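Print this message | E-mail this message to a friend

Re: [lab-purchasing] gripper budget, second pass
From: Thulani Van Wyk
To: lab-purchasing list

Sachiko, all -

Answers inline-ish, I have a call at 3 so this is quick.

Sachiko Kobori wrote:
> Before I send the July request up I need to know three things.
> Are we still asking for both arms, or one arm and more sim
> time? Does the Hisetti quote include fingers or is that a
> separate line again? And who is paying for the workstation, us
> or Nurmi? Last year I had to redo the whole sheet because the
> finger sets were ordered on a card and never showed up in the
> plan. I would rather not do that twice. Also if anybody wants
> something from Sunduter say so now, their lead time is 24 weeks
> and I am not chasing them in spring.

ARMS

One arm. I know, I argued for 2 in the last round. But the second one would sit in its crate until the bench is rewired and facilities won't give me a date for that. Put the money for it under sim and tooling for now, we can ask again next cycle. If they cut us further I'd give up the spare controller before I give up the cameras.

FINGERS

Separate line. The Hisetti quote is gripper body, cable and mount, that's it. Fingers are $232 a set and I want the plain flat block ones, not the padded. The padded ones wear out and then we're reordering with no budget code, which is exactly what happend last year. Please put them in as their own row so it can't get lost. One set to run, one on the shelf.

Do not let them bundle the "starter tool pack". We have one. It's in the bottom drawer, still taped shut.

WORKSTATION

Nurmi pays for the box, we pay for the graphics card. That is in the email from their side, I'll forward it if I can find it. Puverent wants 200 a month for hosted rendering instead and I said no, the upload times kill it. If you think otherwise speak up, I only looked at their price page for ten minutes.

Reason the card matters: more of the task work is going to be done in sim before anyone touches the real arm, and the tasks are getting heavier on textures. Tiled surfaces, big photo panels laid flat, that kind of thing. The current card is OK with plain boxes on a plain table and then crawls. Current state of the flat panel task, gripper view, plain fingers on the model:
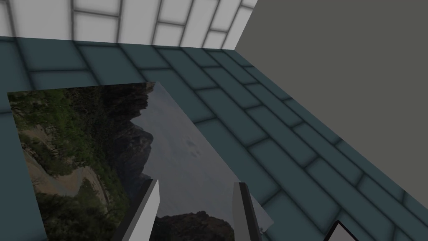 SUNDUTER

Nothing from me. The force sensor would be nice but not at that lead time, and we'd need the adapter plate too which they quote seperately. If the vision people want something they should say so on the list and not to me in the hallway.

STILL OPEN

- shipping on the arm. Hisetti left it blank, I asked, no reply yet
- does the safety mat come out of our line or the building's?
- license renewal for the sim. I think it's covered through next year but Sachiko you have the paper, can you check
- spare cable, yes or no. I say yes

Sachiko, if you send me the sheet I'll fill in part numbers tonight. Don't send it up before I've seen the finger row pls. And if the total goes over the cap take it out of the camera mounts - we can print those ourselves.

Thulani

E-mail this message to a friend | Print this message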